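Mosoti Table Snacks
README, second release

What is in this collection

Mosoti is a small collection of pictures and notes about food packages on a table. The packages are bags, pouches, small boxes and wrapped bars of the kind one buys for a break at work. With them are the things that people put on the same table: plates, bowls, cups, paper napkins. The collection has 1706 pictures, and for each picture there is one line of notes in a separate text file.

I started the collection when I was preparing a glossary of household words for the Imton project. For a word such as "bag" we had many clean pictures from shops, where the bag is full and stands upright and its front is turned to the viewer. On a table at home a bag is seldom like this. It lies flat, it has folds, the printing is bent, and a part of the name is lost in a crease. I wanted pictures where a bag looks as it looks on a table.

How the table is arranged

The same few rules were kept for all pictures.

The tabletop is plain. Nothing with a pattern is put under the packages, as the printing on them is already busy enough.

A package may lie in any direction. Please do not smooth it before the picture. If it is crumpled, it stays crumpled.

Plates and bowls may be in any place on the table, also far from the food. They may be partly hidden by other things. In the notes a plate that is partly hidden is still written as a plate.

Food is not taken out of the package in this release. The pictures of open food are in the Flodent folder, which has its own README and its own license.

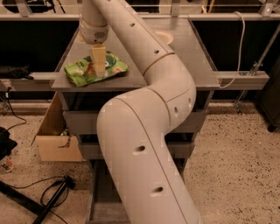
Green food bag lying flat near the front of the table, with a round plate at the back.

What the notes contain

Each line of notes has five fields, separated by a tab.

name: the everyday word for the package (bag, pouch, box, bar, can)
color: the main color, in one or two words
state: flat, standing, folded, crumpled; more than one is allowed
print: what kind of printing can be seen, without reading it
others: dishes and other things on the table

For the picture in this README the line is: bag; bright green; flat, crumpled; round emblem in dark green, food pictures; plate. I have used semicolons to make it easier to read on the page, but in the file there are tabs.

The field "print" caused most of the discussion. In the first release we tried to write also the flavor. This was a mistake, because the annotators were guessing from the color of the bag, and green was written as onion, lime, apple or seaweed. Now we write only "food picture" when the food is not clear. If the name of a product can be read completely, it goes to a separate column in the file names_read.txt, and if one letter is missing it does not go there.

The field "color" is the color of the largest area. A shiny bag has light spots and darker places in the wrinkles, and these are not counted as colors.

Files

pictures/ all pictures, numbered from 0001
notes.txt one line for each picture
names_read.txt product names, only where complete
wordlist.txt the 70 words allowed in the fields "name" and "others"
changes.txt the list of corrections

Changes in this release

The notes were checked again by two readers who did not write them. "Packet" was replaced by "bag" or "pouch" everywhere, since the readers did not agree on what a packet is. "Dish" is no longer used for a plate. 22 pictures were removed as their notes could not be repaired.

Known problems

There are many more bags than cans. Round plates are much more frequent than square ones. The word "folded" is used by some annotators for one corner turned over and by others only for a bag folded in two, and I did not find a good rule for it. If you need this distinction, please look at the pictures yourself.

The difference between "bowl" and "deep plate" is also weak. A raised rim alone does not make a bowl.

Use and contact

You may use the notes and the pictures for teaching, for word lists and for research, if you mention the name Mosoti. The package designs belong to their producers. Corrections are welcome and should give the picture number and the field. They are collected by Zuweira Quartey at the Jitau language office, and the next corrected notes are planned for August.

Last edited June 13, 2022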